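Ticket 26: Pencil grid won't come off foam tabletop
Product: Forance foam-top work table
Opened: February 2020
Status: waiting on customer

Hello, and thank you so much for picking this up. We bought the table from your Drerndale store last June and we really do love it! My trouble is the grid I penciled on the white foam for laying out quilt squares. Some of the lines came out doubled, a few curved marks wandered in as well, and now I'd like to start over with a clean top. I tried a dry cloth, then a damp one, and the lines are still with me. The stand with the round white base usually lives on there too, but I can move it easily. 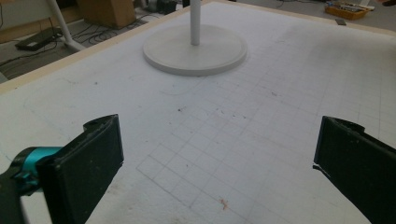
Sendoddale Support: Thanks for writing, and for all the detail. Please skip the damp cloth from now on, as water can drive graphite into the foam. Try a soft white vinyl eraser, light strokes in one direction, on a patch near the wooden border first. Give it 5 minutes and tell us how the patch looks.

Oh, that's good to know, I would have kept on scrubbing all evening! I have a Mohammadi eraser in the sewing drawer and will start with the curved marks. If the foam begins to pill, should I stop, or is a little of that normal?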